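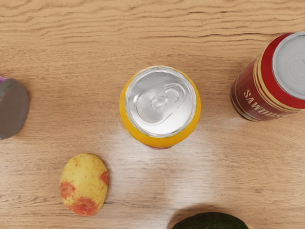 나무 상판에 올려 둔 캔과 감자.

Drudex 팬트리장 사용 후기

작성자: Larysa Didenko
작성일: 2018년 5월 20일
구분: 주방 수납가구 / 직접 구매

지난 November… 식으로 적힌 영문 주문서를 보고 날짜를 세어 보니 반년 넘게 쓴 셈이다. 11월에 Sturkville로 이사하면서 샀다. 전에 살던 집에는 붙박이 식료품장이 있었는데 새 집 부엌에는 싱크대 아래 칸과 좁은 상부장뿐이었다. 통조림, 밀가루, 양파, 감자가 전부 상자에 담긴 채로 복도에 나와 있었고, 그 상태로 겨울을 나기는 어려웠다.

제품은 폭 700mm, 높이 2000mm의 키 큰 장이다. 문은 양쪽으로 열린다. 안에는 선반이 6장 들어가고, 그중 맨 아래와 가운데는 고정이며 나머지는 구멍에 핀을 꽂아 높이를 바꾼다. 색은 흰색과 회색이 있는데 나는 흰색으로 했다. 같은 크기의 Caltis 제품도 매장에서 봤지만 선반 간격이 고정이라 제외했다.

배송과 조립

상자 두 개로 나뉘어 왔다. 모서리 한 곳의 포장이 찢어져 있었으나 안의 판은 멀쩡했다. 설명서는 그림 위주이고 글이 거의 없다. 옆판의 앞뒤가 헷갈리게 그려져 있어서 한 번 잘못 끼웠다가 풀었다. 핀 구멍이 많은 쪽이 안쪽이고, 경첩 구멍이 앞쪽이다. 이것만 먼저 확인하면 나머지는 순서대로 하면 된다.

혼자 하기는 무리다. 나는 Ihor Vakulenko와 둘이서 오후 내내 걸렸다. 눕혀서 조립한 다음 세우는 방식이라 천장 높이도 재 봐야 한다. 우리 집은 간신히 섰고 천장 등을 먼저 떼어 내야 했다. 벽 고정용 철물은 들어 있지만 벽에 박는 나사는 따로 사야 한다. 뒷판은 얇은 판을 홈에 밀어 넣게 되어 있는데, 홈이 빡빡해서 마지막 한 뼘은 고무망치로 두드려 넣었다.

선반

선반 한 장에 대략 13kg까지 올릴 수 있다고 설명서에 나와 있다. 통조림을 두 줄로 꽉 채운 칸은 이 한도에 가까울 것 같은데, 지금까지 눈에 띄게 처지지는 않았다. 병에 든 절임류는 무거워서 맨 아래 고정 선반에 둔다. 깊이는 캔을 앞뒤로 여러 개 세울 정도가 된다. 대신 뒤쪽에 무엇이 있는지 잘 보이지 않는다. 결국 뒤쪽에 낮은 받침을 하나 만들어 넣어 계단처럼 쓰고 있다.

핀은 플라스틱이다. 높이를 바꾸느라 서너 번 뺐다 꽂았더니 하나가 헐거워졌다. 철물점에서 금속 핀을 사서 전부 바꿨다. 굵기가 맞는지 헐거워진 핀을 들고 가서 맞춰 보았다. 처음부터 금속으로 넣어 주었으면 한다.

표면은 닦기 쉽다. 간장이 흘러 말라붙은 자리도 젖은 행주로 지워졌다. 다만 선반 앞쪽에만 테두리 마감이 되어 있고 뒤쪽은 잘린 면이 그대로다. 물기가 들어가면 부풀 것 같아서 뒤쪽에는 젖은 것을 두지 않는다.

감자와 양파 보관

사기 전에 제일 궁금했던 부분인데 다른 후기에는 별로 없어서 길게 적는다. 문을 닫으면 안이 어두워서 감자에는 좋다. 문제는 통풍이다. 뒷판에 구멍이 전혀 없다. 첫 달에 감자를 종이봉투째 아래 칸에 넣어 두었더니 문을 열 때마다 흙냄새가 났고, 아래쪽 몇 알에 싹이 올라왔다.

그 뒤로 뒷판 아래쪽에 구멍을 몇 개 뚫고 얇은 망을 붙였다. 봉투 대신 살이 성긴 바구니에 담는다. 양파는 같은 칸에 두지 않고 위로 올렸다. 이렇게 하고 나서는 냄새가 줄었고 감자도 더 오래 간다. 겨울이라 부엌 온도가 낮았던 영향도 있을 테니 여름을 지내 봐야 정확히 알 수 있다. 뒷판에 구멍을 내면 보증에서 빠진다고 하니 따라 할 사람은 참고하기 바란다.

문과 경첩

경첩은 천천히 닫히는 방식이 아니다. 손을 놓으면 소리가 난다. 문 안쪽에 얇은 펠트를 붙였더니 조금 나아졌다. 오른쪽 문은 두 달쯤 지나서 아래로 내려앉아 왼쪽과 높이가 달라졌다. 드라이버로 경첩 나사를 돌려 맞췄고, 그 뒤로는 그대로다.

손잡이는 길쭉한 금속 막대인데 나쁘지 않다. 다만 나사가 짧아서 꽉 조이면 헛돈다. 고객센터에 문의했더니 Edith Quispe라는 담당자가 조금 더 긴 나사를 무료로 보내 주었다. 답장은 이틀 만에 왔고, 나사가 도착하기까지는 시간이 꽤 걸렸다.

다른 제품과 비교

친구 Yaryna Skoryk는 Hrynyshyn의 서랍식 식료품장을 쓴다. 서랍을 당기면 안쪽까지 한눈에 보이고 통조림을 꺼내기도 편하다. 대신 값이 훨씬 비싸고 서랍 틀이 차지하는 만큼 덜 들어간다. 밀가루 큰 봉지처럼 키가 있는 물건은 세울 데가 마땅치 않다고 한다. 통조림과 병이 대부분이면 그쪽이 낫고, 크기가 제각각인 물건이 많으면 선반식이 낫다고 본다.

점수

수납량: 5점 만점에 5점
조립: 3점
선반과 핀: 3점
통풍: 2점
가격: 4점

같은 값이면 다시 살 생각은 있다. 금속 핀과 벽 나사는 주문할 때 같이 준비해 두면 된다. 여름이 지나면 감자 칸이 어땠는지 여기에 덧붙이겠다.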